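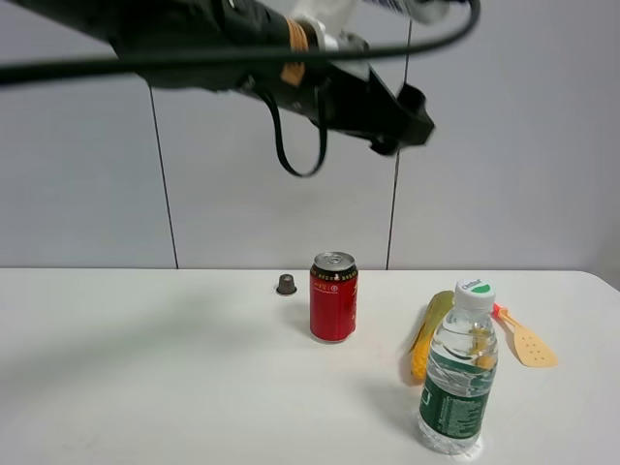
テーブル作業用アームの「始める前ルール」をまとめてみた

更新日:01/08/2026

卓上でアームに物をつかませる作業、慣れてくるとつい雑になりますよね。私もそうです。Stallariの作業場に通い始めたころは、電源を入れたらすぐ動かしたくて、確認なんて三十秒で終わらせていました。で、6月にケーブルを一本だめにしました(コネクタの根元からぶちっと)。それ以来ちゃんと手順を書くようになったので、うちで使っている版をほぼそのまま載せておきます。

対象は、小さめのアームとグリッパーで日用品やおもちゃをつまんだり動かしたりする人です。工場の大きな産業用ロボットには別の決まりがあるので、そちらは職場の安全担当の人に必ず聞いてくださいね。

手順1 机の上を決める

まず、今日使う物だけを机に出します。スマホ、マグカップ、六角レンチは全部どける。レンチは特にやりがちです!ネジを締めて、そのまま脇に置いて、忘れる。私は机に出す物を先に紙に書いて、書いていない物があったら始めない、と決めています。

飲み物の容器を対象物に使うときは、フタの締まり具合を手で確かめます。中身入りのペットボトルは重さが変わるし、倒れると転がるので、初めての動作なら空の容器から始めるのがおすすめ。缶は口が開いているかどうかも見ておきます。あと、電源タップは机より低い場所に置かないこと。こぼれた水は下に行きますからね……。

手順2 ケーブルの通り道を見る

電源を切ったまま、アームを手でゆっくり端から端まで動かします(手で動かせない機種なら、最低速で一軸ずつ)。見るのは三か所。関節のそば、グリッパーの付け根、それから机のふちです。

たるみは多すぎても少なすぎても困ります。少ないと伸ばしきったところで引っぱられるし、多いと垂れた輪っかに物がひっかかる。うちの目安は「いちばん遠くまで伸ばしても指が一本入る余裕があって、いちばん縮めたときに机に触らない」です。数字で決めたい人もいると思うんですが、アームの形で全然変わるので、私は動かして見るほうが早いと思っています。

テープでの仮止めは、その日のうちならOK。翌日も使うなら結束バンドか専用クリップに替えます。テープは端からじわじわはがれてくるんですよね。

手順3 動く範囲を先に区切る

ソフト側で可動範囲の制限を入れます。私はTiltnessの設定画面を使っていますが、名前が違うだけでたいていのソフトに似た項目があるはずです。

高さの下限は、天板より少し上に。ここをゼロぴったりにすると、机がほんのちょっと傾いているだけで指先が当たります。うちでは5ミリ浮かせた値から始めて、薄い物をつかむときだけ下げます。下げたら必ずメモ。戻し忘れた下限ほど怖いものはないです。

横方向は、机のふちより内側で止めます。ふちの外まで届く設定だと、つかんだ物を床に落とすし、落ちた物を拾おうとして人が手を出してしまうので。

手順4 置き方をそろえる

対象物の置き方は、毎回同じにするか、変えるなら変え方を決めておくか、どちらかにします。いちばん困るのが「なんとなく適当」。あとで記録を見返しても、何が違ったのかさっぱりわかりません。
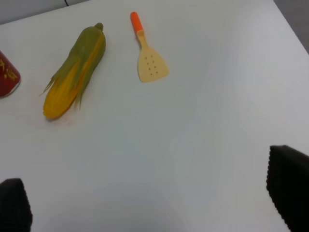
物と物の間隔も書いておきましょう。グリッパーを開いたときの幅を測っておいて、つかむ物の両脇にその指が入るだけのすき間をとります。隣が近いと、目当ての物に届く前に隣を押してしまうんです。細長い物は向きも大事で、とうもろこしのおもちゃみたいに片側がでこぼこした物だと、どっち向きに寝かせるかでつかみやすさがかなり違います。穴のあいた平たいヘラもくせ者で、机にぺたっと寝ていると指が下に入りません。私は最初、柄のほうをつかむところから練習しました。

それから、手首まわりにカメラを付けている人は、その映像でも配置を確認してください。自分の目で見て「よし」と思っても、カメラからだと半分しか入っていないことが普通にあります。映っていてほしい物がちゃんと入っているか、指先が両方見えているか。この二つを見てから始めます。

手順5 止める練習をする

非常停止ボタンは、押してみるまで効くかどうかわかりません。だから毎朝一回押します。面倒だけど毎朝です。何もつかんでいない状態で、ゆっくり動かしながら押す。止まったら、グリッパーが開くのか閉じたままなのかも見ておきます。Arandaのコントローラーに替えたとき、前のと挙動が逆でかなりあせりました。

ボタンは利き手の届くところに置いて、動いている間はそばを離れない。物の位置を直したくなったら、先に停止です。「ちょっとだけ」手を入れるのはなし!

手順6 記録を残す

うちの記録は表計算の一枚だけです。日付、担当、出した物、高さの下限、変えたところ。これで十分回っています。先月までで554回分たまって、そのうち477回は変更なしの欄に丸がついているだけ。その丸があるおかげで、おかしくなったのがいつからか、すぐたどれるんです。

ちなみに指先のゴムは、Disuvexの替えパッドをだいたい1,000回つかんだら交換しています。でこぼこがつるっとしてきたら回数に関係なく替えどきです。

片付けのときは、アームを休ませる位置に戻してから電源を切ること。伸ばしたまま切ると、機種によってはストンと落ちます。次回は指先パッドの貼り替え方を書く予定です。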